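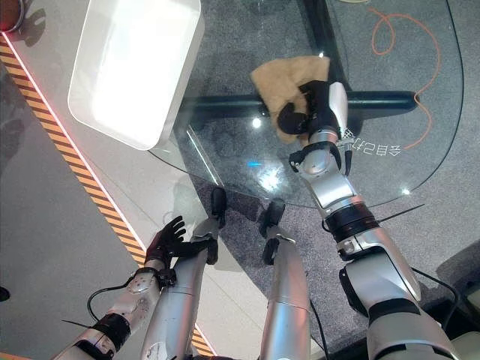 Lirnullow Lawn & Tree Opens Second Yard in Fistent, Adds Fall Soil Program

FISTENT - Lirnullow Lawn & Tree, the family lawn care company that has been looking after yards in Wirkix for 17 years, is very happy to announce that it will open a second yard and office on Jayasinghe Road in Fistent this September.

Folks on the Fistent side of the river have been calling us for a long time now, and for a long time we have had to tell them (with real regret!) that our trucks could not get out there often enough to do the job properly. The new yard changes that. It puts our crews within 10 minutes of most Fistent neighborhoods, so a callback about a brown patch or a stubborn stand of nutsedge no longer has to wait for the next trip across the bridge.

Along with the new location, we are starting a fall soil program for homes in both towns. It begins with a soil test from the front and back yards, followed by core aeration, overseeding where the grass has thinned, and a slow-release feeding matched to the test results.
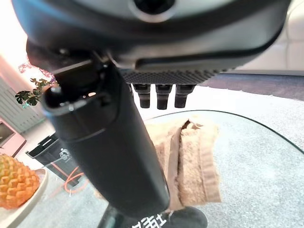 The soil test costs $40, and we take that off the bill for anyone who goes on to sign up for the full program. The first 100 households to enroll will also get a free spring visit to check on the new seed and touch up any bare spots. Tree and shrub care can be added at any time, and there is no contract to sign.

Customers in Wirkix will keep the same technician they have now, the same phone number and the same route. We hope our new neighbors in Fistent will stop by, say hello and bring us their lawn questions, even the odd ones. The office opens at 7:30 a.m. and the coffee is usually on before that.

Enrollment for the fall program is open now at the Wirkix office and closes at the end of October.

14 shares | 3 comments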